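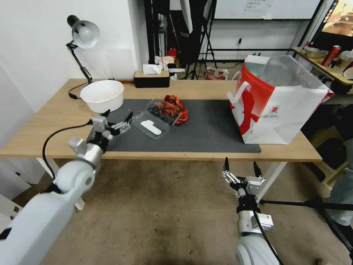 October | By Orysia Zakharchenko

Nillham has been used for rescue training for many years, first by the mine safety people and later by the fire services, and this month it opened for two days to anyone with an interest in search work underground. I went on the first day. The site is an old limestone working with a single road entrance, a canteen and a long shed where the indoor talks are held. The morning began in the shed with a session on handling, meaning what happens after a team has found a casualty or a piece of equipment and something has to be picked up. Fingers came up a lot in that session. A jointed hand like the one held over the dark grey mat, near the white bowl and the clear container, has an easier time on a table than it would in a wet tunnel with grit in every joint, and the speakers were open about that. Most of the questions were about sealing and about how long a cable run along the outside of an arm would last when dragged past rock.

After that we were given helmets and lamps and split into groups for the walk. Ours was led by Radomir Janevski, who looks after the underground course. It has three sections. The first is a plain haulage tunnel, wide enough for a van, where teams test radios. The second is a set of low side passages with loose stone on the floor. The third has been built up with concrete pipe and steel doors to stand in for a service tunnel under a town. Getting round all of it took us 40 minutes at a slow walk.

Radios took up most of the talk on the way. The signal in the main tunnel is good until the first bend and then falls away very quickly. Dridum, one of the firms showing at the event, had laid out small relay units for us to see, each about the size of a tea caddy. The idea is that a vehicle drops them behind it as it goes. The furthest one in place during our visit was 119 metres from the entrance. Janevski said teams usually start by dropping too many in the straight part and then have none left for the side passages, where they are needed.

We stopped for a while at the second section to watch a tracked vehicle from Valdebenito go over the loose stone. It carries a lamp, a microphone and a gas sensor. It got through on its second try, after backing out and taking a line nearer the wall. The operator worked from a folding chair at the tunnel junction and never had it in direct sight. I asked what she found hardest and she said judging slope from a picture, as everything looks flat.

Lunch was soup and rolls. The canteen seats far fewer than had come, so people ate in the yard.

The afternoon was taken up with how teams can book the site. Groups of up to 6 may go underground at one time, with a guide from Nillham. Bookings for next year are handled through Plello, who run the gate and the calendar. Teams bring their own batteries and may charge them in the shed but not below ground. There is no overnight storage at present. A team from a college asked if the layout would be kept secret before timed runs, and was told the steel doors can be moved and will be.

I would have liked more time in the third section, which we went through quickly as another group was waiting behind us. The map handed out at the gate also shows an old layout, with two passages on it that have been closed. A corrected one is due to be posted on the site's notice board and sent to those who signed in.

Parking is on the grass by the weighbridge. Boots are needed, and there is a hose by the shed for cleaning them afterwards.

Shares: 6 | Comments: 2

Contact the editor | Copyright Orysia Zakharchenko | Back to top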